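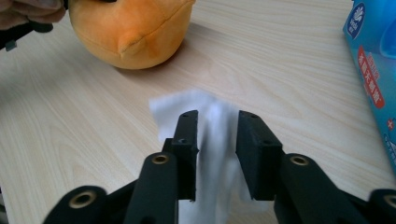
Manuela Negri
Translator and diary keeper

Filed under: Diary, Walking, Local history
6 min read

01/05/2024

Bank holiday here, so no post and no buses until the afternoon. I was up before seven and had coffee standing at the window. It rained in the night but the road was dry by the time I went out.

The plan was to walk from Plitovora up to the chapel on the Grerberg and back by the mill path. I have been meaning to do it since I moved here in September and kept putting it off, first for the weather and then for the Etoria translation, which went on all winter. The sign by the fountain says 12 kilometres for the round trip. I took two cheese rolls, an apple, water and the old map, which I had folded so many times that the chapel itself has worn away.

The first part is dull. You go along the main road past the timber yard, then over the bridge at the Čierny, which was high and brown. A man was fishing from the far bank and raised his hand. After the bridge the track turns left behind some allotments and starts to climb. Beans were already up in two of them. Mine are still in pots on the sill and look poor, and I think I sowed them in the wrong compost.

In the woods it was cooler and I put my jacket back on. The wild garlic is nearly over. I picked a few leaves anyway and ate them as I went, which spoiled the taste of the apple later. There has been felling on the left side of the track and the ruts are deep, so for a long stretch I had to walk on the verge. My left boot lets in water at the toe. I knew that in March and did nothing.

The chapel is smaller than I expected. It has a date over the door, 1691, cut so shallow that I read it with my finger before I read it properly with my eyes. The door was locked. Through the grille I could make out 4 benches, a plain altar and a ladder lying along the wall. There was a jar of cowslips on the step, fresh, so I wasn't the first up there today. I sat on the wall at the back, out of the wind, and ate both rolls.

I tried to remember what the booklet from the library says about the place. It was put up after a fever, or after a fire; the booklet gives both and doesn't choose. The builder was a mason from the other side of the ridge who was paid partly in grain. I copied out the line about the grain in the winter because I liked the word they used for the measure, and then I couldn't find a good English word for it. I still can't. "Bushel" is wrong and "sack" is too vague.
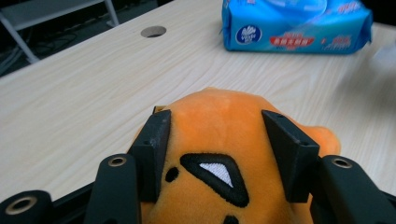 Coming down I took the mill path as planned. It is steeper than the map suggests and the handrail is gone from the second set of steps. I went slowly and held on to the hazels. The mill has no roof now. Somebody keeps hens in the yard, and a brown dog came out to the gate, barked once and went back in. From there it is an easy track along the stream with meadow on both sides. I saw a wagtail, a heron, and a great many orange-tip butterflies on the lady's smock.

A family was having a picnic at the ford, grandparents and all, and they called me over and gave me a piece of walnut cake. The grandmother asked where I was from and then told me at length about a cousin of hers in Turin. I said I didn't know him. She seemed a little disappointed and gave me a second piece to take home.

I was back by half past two, having been out for over 8 hours with all the sitting about. Legs fine, left foot soaked. I stuffed the boots with newspaper and had a bath.

In the evening I rang my sister. She has had the results and they are all right, so that is one thing off the list. She wants to come in July for a week and I said yes before thinking about where she'll sleep. The camp bed has a broken hinge. We talked about the beans as well, and she says I should put them out now and stop fussing, but she lives by the sea and gets no frost.

Supper was soup, bread and the cake. I did an hour on the new chapter afterwards, mostly tidying. There is a long sentence about a harvest that I have now turned round three times and it was probably best the first time.

To do tomorrow: take the boots to be mended, post the form, ask at the library whether there is anything else on the chapel. Buy eggs. Ring about the camp bed.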